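How to measure a room before you buy furniture for it

Most advice on this starts with an app. I've tried three of them in my living room and got three different lengths, the worst nearly 5 inches off. Use a steel tape and a pencil.

Measure the long walls first, at floor level, then again at waist height. Old walls lean. Write down the smaller number and ignore the other one. In a long, narrow room, take the width at both ends and once in the middle, where the coffee table usually goes. 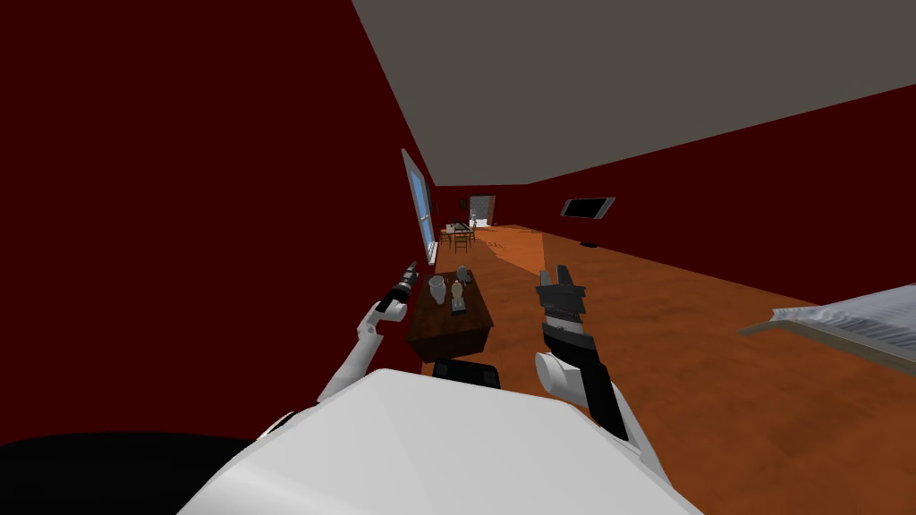

Sille Stougaard wrote in to say that baseboards matter more than leaning walls, and that her bookcase from Peren stood 2 inches proud because she had measured above the trim. Fair enough. Measure trim to trim.

Next, windows. You want the height of the sill from the floor and the distance from the frame to each corner. Stores love to talk about "breathing room" around a sofa. I have yet to see anyone define it. What you need is enough space to walk past without turning sideways, so put masking tape on the floor and walk it.

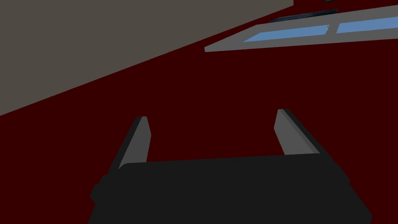 Gripper with its jaws open wide.

Don't trust listed sizes either. The Lostton catalog gives table widths without the overhang, and a side table I ordered as 17 inches wide was wider than that at the top. Ask for the widest point, in writing.
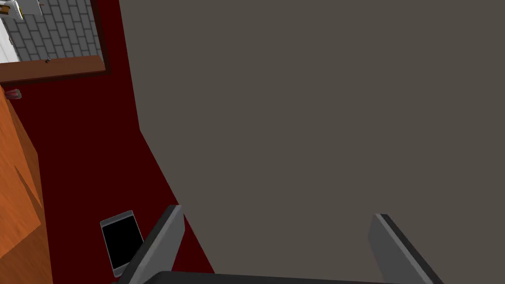 Then measure the way in: front door, hallway, any turn on the stairs. Take the door opening with the door on its hinges, since that's how it will be on delivery day. If the box is bigger than the gap, ask whether the legs come off before you pay.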